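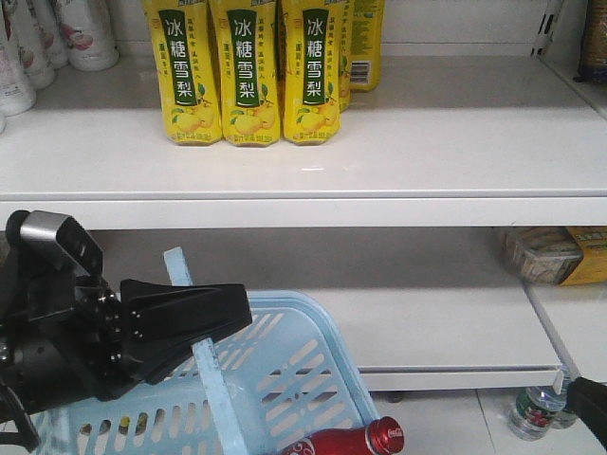

Als ich an einem Dienstag kurz nach acht bei Raluca Sandu vor der Tür stehe, hat sie schon den zweiten Tee in der Hand und drückt mir den ersten (inzwischen lauwarm) gleich in die Finger. Seit drei Jahren führt sie den kleinen Lebensmittelladen Chien in der Seitenstraße hinterm Bahnhof, und ich kaufe dort öfter ein, als mein Konto gut findet.

Ich will wissen, warum ausgerechnet 冰糖雪梨, also Schneebirne mit Kandiszucker, so gut läuft. Sie lacht. "Die Leute sehen das Gelb und greifen zu. Beim ersten Mal fragen sie noch, was draufsteht, beim zweiten Mal fragen sie, ob ich noch mehr davon habe." Ich gebe zu, dass es bei mir genau so war!

Die Etiketten müssen bei ihr nach vorne zeigen, darauf besteht sie. "Die Birnen unten auf dem Etikett verstehen alle, auch wer kein Zeichen lesen kann. Wenn die Flasche verdreht steht, guckt man auf den Strichcode, und davon bekommt niemand Durst."

Angefangen hat sie mit 38 Artikeln und einem Regal, das sie gebraucht von einem Schreibwarenladen übernommen hat. Heute stehen 1227 Artikel in der Liste, und weiße Metallregale gibt es auch ein paar mehr. Weiß wollte sie unbedingt - "da sieht man jeden Fleck, das ist lästig, aber dann wischt man eben auch". Gewischt wird morgens, mit einem Lappen, den ihre Kollegin Nouhaila Soliman nach Farben sortiert. Fragen Sie mich nicht nach dem System, ich habe es mir zweimal erklären lassen.

Und die freien Stellen auf den unteren Böden? Stören die nicht? "Früher hat mich das verrückt gemacht, da habe ich abends noch alles nach vorne gezogen, damit es voller aussieht. Jetzt fülle ich nach, wenn Ware da ist. Unten schaut man sowieso zuletzt hin."

Mitten im Gespräch kommt ein Stammkunde herein, nimmt sich einen Korb, legt genau eine Packung Nudeln hinein und plaudert 20 Minuten. Raluca findet das völlig in Ordnung. "Der Korb ist ja auch eine Ansage. Wer einen nimmt, bleibt länger."

Im Dezember will sie umräumen, die Getränke näher zur Kasse. Ich habe ihr gesagt, dass ich dann gar nichts mehr finde. "Dann fragst du halt", sagt sie und schenkt Tee nach.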